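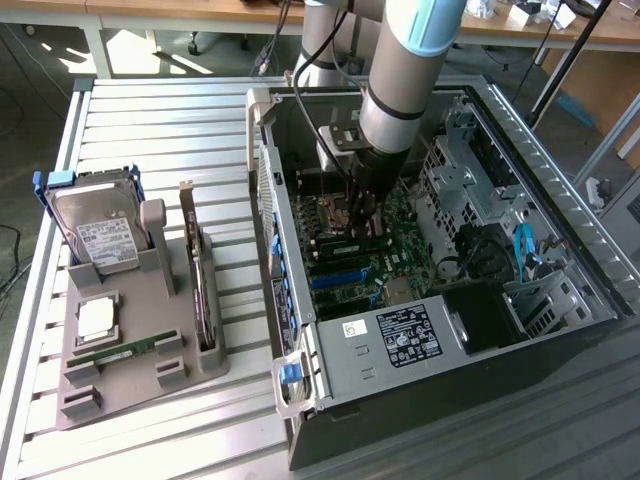
Figure 2. Open tower lying on its side, expansion-slot latches on the case wall.

Support > Desktop Towers > Florken Manual > Memory and Expansion Cards

Reading time: 2 min

4. Replacing memory and expansion cards

This section applies to the Florken tower with the standard power supply. For the compact version, see the Pikel supplement. Keep all screws in a tray until the cover is back in place.

CAUTION: Static discharge can damage the board. Wear a grounded wrist strap and work on a hard surface. Do not work on carpet.

4.1 Before you start

1. Save open files and shut down the operating system. Sleep mode is not sufficient.
2. Set the power supply switch to O and unplug the power cord.
3. Disconnect the monitor, network and USB cables.
4. Wait 120 seconds for the power supply to discharge.
5. Lay the tower on its side and remove the cover.

WARNING: Do not open the power supply. It contains no parts that the user can service.

4.2 Memory

1. Open the clips at the ends of the memory slot.
2. Hold the old module by its edges and lift it straight out.
3. Align the notch in the new module with the key in the slot.
4. Press down evenly on both ends until the clips close.

Note: If the module does not seat, remove it and check the notch. Forcing a reversed module will break the slot.

Note: Modules of different speeds will run at the speed of the slowest one.

4.3 Expansion cards

1. Release the latch for the slot you intend to use and remove the slot cover.
2. Hold the card by its bracket and top edge. Do not touch the gold contacts.
3. Press the card into the slot until the bracket is flush with the case wall.
4. Close the latch. If the latch does not close, reseat the card.
5. For cards rated above 200 W, connect the extra power lead from the Woletti cable kit.

4.4 First start

1. Refit the cover and reconnect all cables.
2. Start the computer and open the setup screen.
3. Check that the memory size shown matches the modules installed.
4. Save and exit. The first start after a memory change takes longer than normal. Do not switch off during this time.

If the screen stays blank, repeat section 4.1, then reseat the memory. Error beeps are listed in Appendix B.

Section revised September. Text: Welington Godoy. Technical check: Cauã Teixeira.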